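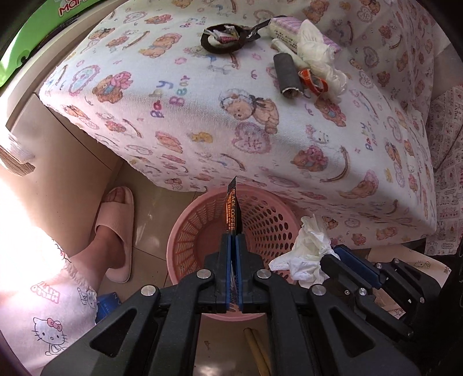
The black coffee sachet and the baby cloth. "Clearing the Bear Table," a short story by Poonam Katiyar.

My sister Aoi says you can't throw out another woman's coffee, even one sachet of it, even if the woman has moved to Sarmiento and taken the good kettle with her. I said watch me.

We'd been at Kerstin's old table since breakfast. She'd left the cloth on it, the one with the teddy bears and the hearts and "Baby" written all over in pink and purple, and on top of that she'd left everything else. A little black frying pan with a few small wrapped things in it. Ribbon, or maybe tape. A plastic bag that I was sure had a letter inside and that had, of course, another plastic bag inside.

"She bought that cloth in November," Aoi said. "Before she told anyone."

"Told anyone what?"

Aoi picked a stick up off the floor, looked at it and put it right back down. So that's how I found out, eleven years into being Kerstin's best friend and three days after she left — standing over a pink wastebasket with a headful of bears.

I called her. I know, I know, we'd agreed I wouldn't. It rang so long that I'd started rinsing cups by the time she picked up.

"Did you find the coffee?" she said.

"You want me to mail you one sachet of coffee?"

"I want you to drink it. I can't have it right now, can I?" And then she laughed, that awful goose laugh, and I had to sit down on the tiles.

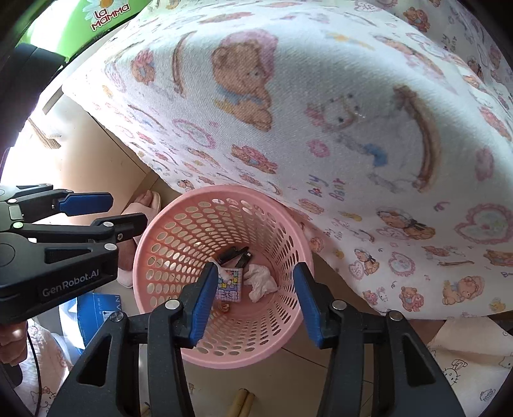 "Do you want the cloth sent on?" I asked her.

"Keep it on the table until I come and get it," she said.

Aoi was already putting the water on.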